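Kosell 3 is out, and your slow queries are in for a rough winter

Canosham, 14/12/2017

I've been itching to send this one out! Kosell 3, the new version of our query tuning tool for relational databases, is ready to download today, and I've been running it on my own machines since August (my own reporting database included, which was a mess, and I knew it).

If you haven't met Kosell before, you point it at a database, let it watch for a while, and it hands you a list of the queries eating up your time, worst ones first. The old version stopped there. Version 3 goes on to suggest indexes, shows you the plan before and after, and lets you try the change on a copy before you touch anything real.

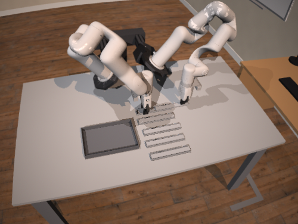 The part I use most is the history view. You pick any two days and Kosell lines up the plans side by side, so when a report that ran fine last week starts crawling, you can see what the optimizer changed its mind about. I used to do this with printouts and a highlighter. Never again!

We tested the release against Nimton, our in-house set of 2,883 ugly queries, and we've put the whole set online so you can throw it at your own server.

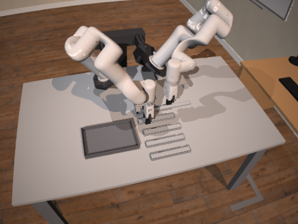
Pricing stays the same as version 2. The free edition covers databases with up to 2,000 tables, and if you already have a paid license you get the upgrade at no charge. The Ngau plug-in, for those of you who like to do everything from the editor, has been updated too and needs a restart after you install it.

Downloads and release notes are on the Kosell page. Questions, bug reports and horrible queries can go to the press and support desk in Canosham, and I read all of them.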